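Folding Table and Hanger Check: My November Walk-Through

By Wing-sze Chiu
November
2 min read

I do this one with a coffee in hand, usually before 11, and I write the comments as I go, so forgive the rambling. It covers the sorting room at Stenmont — the folding table, the hangers, the floor and whatever is sitting out to be dealt with.

TABLE
Legs locked and level — OK. I leaned on all four corners and nothing moved.
Top clean, no sticky spots — OK. I ran an old pillowcase over it first (my favourite test!) and it didn't catch.
Edges free of chips — OK, though I'd like a second opinion on the back corner. Tzu-hsuan, can you run your thumb along it when you're in?

HANGERS
Hooks straight, no sharp ends — 2 pulled. Both had a burr at the tip that would've snagged a knit in no time.
Coating sound, no rust coming through — OK on the rest. We're at 74 good ones now, plenty for the rail.
Stored off the floor — NOT OK. I found 5 in behind the door, right where you'd step on them. Moved to the bin.

FLOOR
Tiles dry and swept — OK.
Cords kept out of the walking path — OK. The steamer cord is back on its hook, thank you whoever did that.
Mat flat at the doorway — curling again. I've taped it for now but we really do need a new one.

CLOTHES WAITING
Lights and darks apart — needs work. There's a red polo in a heap with something white bunched up partly under it, and I'm fussy about reds near whites, so please split those up before anything gets damp.
Buttons and plackets checked — the polo's still to do. Little white buttons, easy to lose, so have a look at the threads before it goes on a hanger.
Pieces smoothed out before folding — the cream one on the left still needs a good flattening with your hands.

Overall a pass with comments. I'll look at the mat and the door corner again next month, and the Cirndale room gets its turn after that.

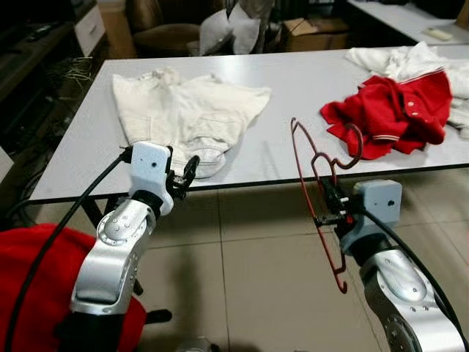
Folding table with the red polo and the whites still to sort, red hanger at the front edge.

Recent checklists
Steamer and Iron Check
Idby Storeroom: Shelves and Ladders
Bravo Laundry Carts, Wheels and Brakes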